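3.2 Handle comfort and brush choice

The second part of the survey dealt with the brushes people keep at home and why they reach for one over another. Of the 384 respondents, most owned more than one hairbrush, and many owned a brush they no longer used. We asked them to sort their brushes by type before answering, using the four groups in Section 2.3: paddle, round, vent, and detangling. Brushes that fit none of these were entered as "other" and left out of the analysis below.

Respondents with thick or curly hair were more likely to name pin spacing as the reason for their choice. Those with fine hair more often named weight. This matches the interview material from Elbridge, where several people said they had stopped using a heavy brush after a few weeks even though they liked the result. Price was rarely given as a first reason in either group, but it came up often as a reason for not replacing a worn brush.

Tip shape was harder to ask about. In the pilot version of the form, the words "ball tip" and "rounded tip" were read as two different things, and answers could not be compared. Vídalín rewrote the item so that it asked only whether the ends of the pins were rounded or plain. The new wording gave far fewer blank answers.
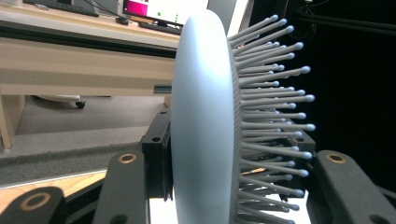

Figure 2. Thin gray rods with small rounded tips, fanning out from a pale blue-gray body.

Scalp discomfort was scored on a scale from 0 to 10, once for dry hair and once for damp hair. Respondents scored only the brush they used most. Scores for damp hair were higher in all four groups, and the gap was widest for round brushes. People who reported rounded pin ends gave lower scores than people who reported plain ends, but the two groups also differed in hair length, so the result should be read with care. We did not ask how hard people pressed or how long they brushed at a time.

Wear was the most common complaint in the open comments. Respondents wrote about missing tips, bent pins, and cushions that had come away from the handle. Lost tips were mentioned more often than broken handles. Zuder (Section 1.2) treats tip loss as a cleaning problem, caused by pulling hair out against the direction of the pins. Our data cannot settle this. Cleaning habits were covered by 2 items only, and both asked how often the brush was cleaned, with no item on method.

The open comments were coded by Gunhild Vídalín using the list in Appendix B. Comments that named more than one fault were entered under each.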